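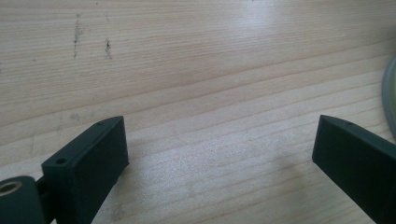
Re: [woodcare] Gray marks on a light table top, before I oil it

Hello all,

Thank you for the fast answers. The two marks are in the upper left part. The left one is longer, and the one beside it is more like a group of small specks. There are also some weak gray scuffs near them, but I can live with those.

One member wrote:

> Before you take any sandpaper, please find out what the mark is.
> If it is graphite, a clean white eraser will lift a good part of it.
> If it is iron stain, the eraser will do nothing and you need
> oxalic acid. Do not start with water, you will only push the
> dirt deeper in the soft part of the grain. Which finish is on
> it now? And how thick is the top?

I will try to answer in order.

The finish: I do not know it with certainty. I bought the table second-hand in Grekville, and the seller told me it had one coat of Brulutier clear wax and nothing after. It has a soft shine where the light falls on it, so I think some wax is still there. The seller said the wood is pine. To me it looks like pine also, but I am not an expert.

The thickness: I measured 25 mm at the front edge. It is solid, so a little sanding would not be dangerous. My fear is another one. The color is now a pale honey, and if I sand only one small place I will get a white island which I will see every day at breakfast.

The origin of the marks: I suspect a pencil. I was drawing lines for a shelf on this table in February, and I was not careful with the dust from the sharpener. For this reason I would like to try the eraser first, along the grain, with very light pressure. After that, white spirit on a cotton cloth. Is this the correct order, or does the white spirit come first, to take away the wax?

My second question is about the oil. The shop here has Batista hard oil in a can of 825 ml, and also a smaller one from Brarkmont. The top is 9 square feet. I believe the small can is enough for two coats, but the label is not clear to me.

If sanding is necessary at the end, I have paper in 180 and 240. Somebody in the archive recommended to go until 1,000 before oil. Is this not too smooth for a soft wood? I have read that the oil then stays on the surface and becomes sticky.

Thank you for your patience with my long message.

Best regards from Grekville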